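Floltora puts its sparkling teas through an outside tasting before making any claims for them

For release: Monday

Floltora, the bottler of cold-brewed drinks, will begin selling three unsweetened sparkling teas this May. The company is making no promise that they will calm you down, wake you up or do anything for your skin. They are tea, water, fruit juice and bubbles, and the label says so in that order.

The drinks business has spent years telling shoppers that a can of flavored water can change their day. Floltora has doubts about that, and it had doubts about its own recipes too. Before agreeing to a launch, it asked Gruber, an independent tasting house, to run a blind trial against plain chilled black tea with a slice of lemon in it. The thinking was simple enough. If people would just as soon drink the thing they can make at home for pennies, there is little reason to sell them a can.

Gruber served 1493 tasters. Of those, 1255 finished both rounds and returned a usable score sheet, and only those sheets were counted. Black tea with sour cherry was preferred to the home-style glass by 63 percent. Green tea with pear did a little better than even. The third, a roasted oolong with grapefruit, lost. It has been reworked twice and will go on sale in its latest form, which has not been through the same trial. Shoppers should treat it accordingly.

The company would also point out what a blind tasting can't show. A small cup drunk at a counter is a different thing from a full can drunk with lunch, and a drink that wins on the first sip can be tiresome by the last. Gruber did not test for that. Nor did it test whether anyone would pay for a second can, which is the question that tends to decide how long a new drink stays on the shelf.

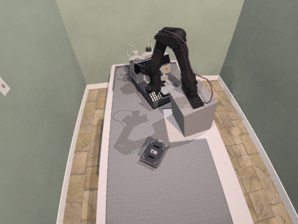

Pratorus, which runs grocery stores and has agreed to stock the range, was not easily won over either, replying to the first samples that the cherry was good, the pear was fine, and the shelf already had more cold tea on it than its customers had asked for. It has taken the teas for a trial period and will drop any flavor that does not sell. Floltora thinks that is fair.

On sugar, the wording matters. "Unsweetened" means that no sugar, honey, syrup or sweetener is added. It does not mean sugar-free. Juice has sugar in it, and the cherry tea has the most juice of the three. The amount is printed on the front of the can in the same size type as the flavor name. The word "natural" is not printed anywhere, as the company could not agree on what it would be telling people.

The leaf is brewed cold for 20 hours and strained before the juice goes in. Floltora tried a shorter brew, and the staff who tasted it thought it was thin. Whether a longer brew would be better still is an open question. It would certainly cost more.

A word on caffeine: all three teas have it. Anyone who avoids coffee after dinner should probably avoid these as well, whatever the pear on the can might suggest.

The cans were designed by Noter, whose first drafts had mountains on them. The tea is not grown anywhere near the bottling plant and the company saw no use in hinting at a view. The final design is a plain colored band with the ingredients list moved to the front.

The range will be sold chilled, in single cans only, at Pratorus stores. There will be no multipacks until the trial period is over. Score sheet totals for all three flavors, including the one that lost, can be requested from the Floltora press desk.

Press contact: Floltora press desk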